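Where Do the Magazines Go? A Project on Tidying a Shared Reading Table

By Leanne Marsden and Callum Tunstall
Supervised by Anouk Verbeke

How we chose the subject

We started in March with a much bigger idea, which was to reorganize the whole student reading corner, shelves and all. Ms. Verbeke listened very kindly and then suggested we pick one table and do it properly, and we are so glad she did! The magazines had been lying in heaps for as long as either of us could remember, with the newer ones on top and everything older squashed flat underneath (Callum found a gardening issue with half its cover folded under).

So our question became a small one: does an upright file organizer on the table make it easier to find a magazine and put it back again, compared with a plain stack?

What we did

We had 40 magazines to work with, most of them passed along by Dennis Parsons, who had been saving them in his garage and was happy to see them go. We sorted them by subject first, and that took us much longer than we had planned, mainly on account of stopping to read them. The travel ones were the worst for this.

For two weeks we kept everything in stacks, and for the next two weeks we used the organizer. Readers filled in a slip whenever they borrowed something, saying whether they had found what they wanted and where they had put it afterward. By the end we had 56 slips, some of them with very long comments on the back, and we read every one.

The table with its blue organizer, where the magazines are filed:
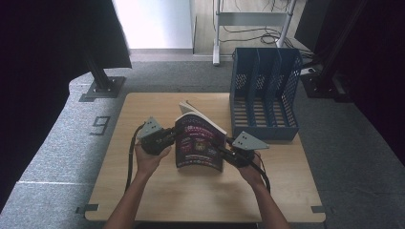
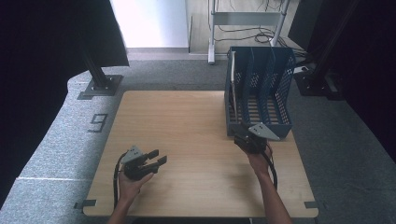
Should a magazine go in with the spine up or down?
Stand it upright on its short end with the spine facing you, so the title can be read if there is one and the loose edges of the pages stay toward the back.

What people told us

Most of the slips from the organizer weeks were cheerful. People liked being able to pull out one magazine without lifting a pile, and several wrote that they put things back more carefully when there was an obvious slot waiting. Clive Stockdale wrote that he still preferred a stack, as he likes to leaf down through it and be surprised, and we think that is a fair point.

The trouble we hadn't expected was with the thin magazines. On their own they slump and curl over, and then the next one catches on them going in. We got around it by keeping the thin ones beside thicker ones, and by not leaving any section half empty if we could help it.

What we would change

We would label the sections from the first day. We argued over the wording and ended up without labels for a whole week, and the sports and science issues got thoroughly mixed together. We would also make the slips shorter, with a bit more room for comments. The sorted magazines are staying where they are for now, and Callum has offered to go through them again after the summer.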